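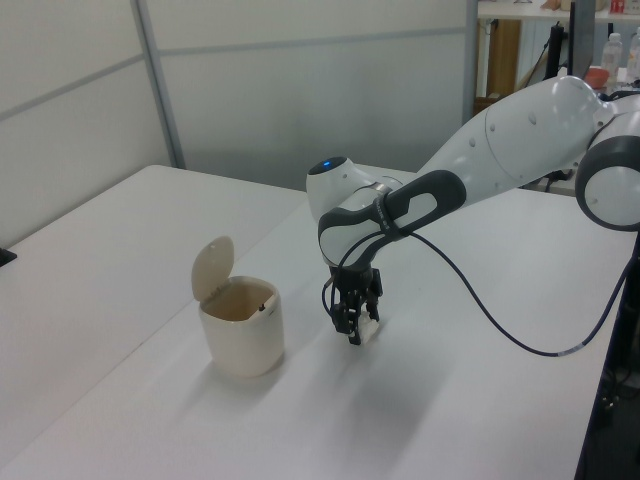

The arm at the table with a small white object in the gripper; the bin stands open to the left.

Bilham Review > Automation > Interviews

Print this page | E-mail this page

Search articles Enter keyword Go

Teaching by hand: a talk with the demonstration lead at Sterivness

August 23, 2020

The bin task is used at Sterivness to train new operators before they record anything for customers. A piece of crumpled white material is picked up from the table, carried to a small bin and released over the opening. The demonstration lead, who has run the Plulis programme from its first day, describes it as "dull work with a lot of places to go wrong".

Two methods are used. In the first, the operator holds the arm at the wrist and guides it through the movement while the joints are free to follow. In the second, the operator sits at a separate desk and drives the arm with a hand controller.

"Hand guiding is quicker to learn," the lead says. "You feel the weight of the arm and you know when you're near a joint limit. The drawback is that your own arm gets in the way of the cameras, and you tend to pull the wrist round in ways the motors wouldn't choose. We use it for the approach path and for teaching people what the arm can reach."

Remote control accounts for most of the recorded data. The Plulis set holds 400 accepted demonstrations of the bin task, 70 of them guided by hand and the rest driven from the desk. Recordings longer than 90 seconds are thrown out.

Asked what separates a good recording from a poor one, the lead names the pause before release. "New operators open the fingers while the wrist is still moving. It may drop in the bin, it may catch on the rim. The model copies the timing as well as the path, so you get a policy that lets go early. I ask for a full stop above the opening, then open, then lift."

Soft objects bring a second difficulty. A crumpled item changes shape when the fingers close, and part of it can stick out to one side. "If a piece hangs out past the fingertips you have to aim for that piece too. On the desk screen you judge it badly. People line up the gripper with the bin and forget what the gripper is carrying."

The lid is opened before each run in the current set. A version in which the arm lifts the lid itself was tried in June and put aside. According to the lead, the hinge was too light and the bin slid before the lid moved. Fixing the bin down would have solved it, "but then you've taught the arm about a bin that never moves, and customers don't have one of those".

Cables are a standing complaint. The lead wants enough slack for the wrist to turn fully, and accepts that a loop will lie on the table. Operators are told to keep the path high when crossing it.

Escobedo, the customer for the next stage, has asked for the same task with the bin placed at 30 positions. The lead expects the far corners to be recorded last. "The arm is nearly straight out there and small hand movements turn into large joint movements. I'd like people to have some hours behind them first."

The guide for operators is being rewritten to match.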